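Kitchen notes, October. Mostly sauce racks, plus the question that keeps landing in my inbox: can a machine do this yet?

Short version. Some of it. Slowly. Don't clear out your afternoon for it.

## Putting bottles away, the human way

Takes me no time at all and I still get it wrong. What works:

- Tall glass at the back or off to one side, short squeeze bottles in front.
- Wipe the neck before it goes back. Sticky necks are how you drop things.
- Labels out. You'll grab dark soy for light soy exactly once on a busy night and then you'll care.
- Leave gaps. A packed rack means lifting two bottles to get one.
- Heavy stuff low.

A two-step wire rack is plenty for most counters. Skip the ones with the wobbly feet, I had one, it went in the trash after a vinegar incident.
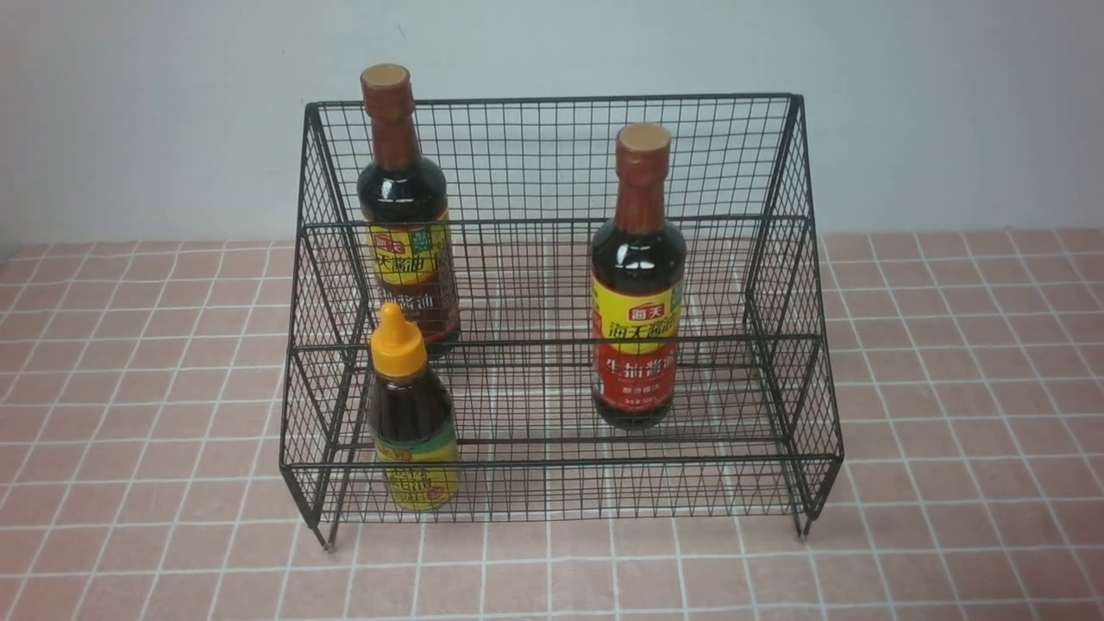

Wire is easy to rinse, that's the main thing going for it. Dunk the whole rack in the sink every couple weeks, old toothbrush in the corners, shake, stand it on a towel. Mesh holds grease right where the wires cross. Dish soap and hot water, 5 minutes soak, done. If it's rusting at the joints toss it.

## So can a robot do the rack?

Depends what you mean by do. I went through what I could find and asked a couple of shops that sell or test this stuff. Notes, not in any good order.

**Finding the bottle.** Mostly fine now. A big bright label helps a lot. Clear glass with nothing on it is still trouble, same with anything shiny. And a bottle seen through wire mesh is harder than the same bottle out in the open, the grid chops it up.

**Gripping it.** A full 500 mL glass bottle is heavy for a small two-finger hand and it's round and it's slick if anyone's been frying. Too loose, it slides. Too tight on a plastic squeeze bottle and you've got sauce on the counter. Somebody at Mosmont told me they ran 400 pick-and-place tries with kitchen bottles and 108 of those needed a person to step in. Better than I expected tbh. Still not something I'd leave alone with my good sesame oil.

**Putting it down in the rack.** Worst part. Has to go up over the front rail, then down, without the base clipping the wire. People do this without looking. A machine has to get the height right and then let go without tipping it. Front step is easier then the back one.

**Knowing where it goes.** Flelus has a setup where you show it the shelf once and it tries to match that. Nice idea. Move the rack over by a hand's width and ask again, then see.

## If you're going to try one anyway

Borrowed, rented, whatever. Or you just want a kitchen that's easier on tired hands, same rules really.

1. Clear the counter first. Fewer things to knock, fewer things to mix up.
2. Cap on tight. Check it. Check it again, flip tops pop open.
3. Start with water in an old bottle. Not the good soy sauce. Please.
4. Smooth the cloth down flat or take it off. A bunched up corner will catch a bottle base or walk the rack sideways.
5. Stand the bottle out in the open next to the rack, label facing forward, with room in front of it for a hand to come in. 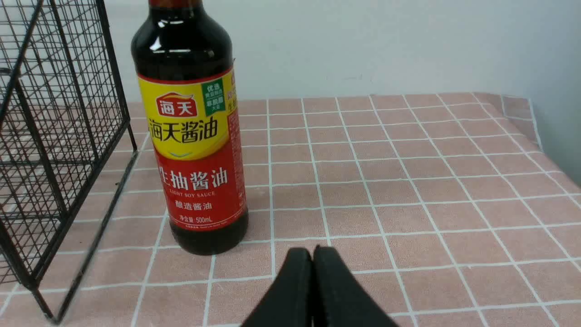

6. Go slow on the lift. Straight up, clear the rail, then over. Sliding a bottle into mesh sideways scratches the label and tips it.
7. Stop button where you can reach it with your left hand and your right.

## Shop floor version

Same chore, bigger bottles. The Estutden packing line (glue and solvent, not food) has had arms loading wire totes for a while and it goes OK becuase every bottle is the same and the tote never moves. That's the whole trick. Your kitchen has 2 kinds of soy, a honey bear and something with no lid.

Ginting sells a rack insert with fixed round slots, meant for workshops. Works great for oil cans at the bench and I use one under the sink too. Cheap. Helps a person as much as a machine.

## Where I'd put my money

Rack, yes. Slotted insert, yes if you've got the room. Robot for the sauces, not this year. Dishes first please, or the laundry, I'd pay for laundry.

Next time: getting the smell out of plastic lids. Baking soda, mostly, and leaving them in the sun.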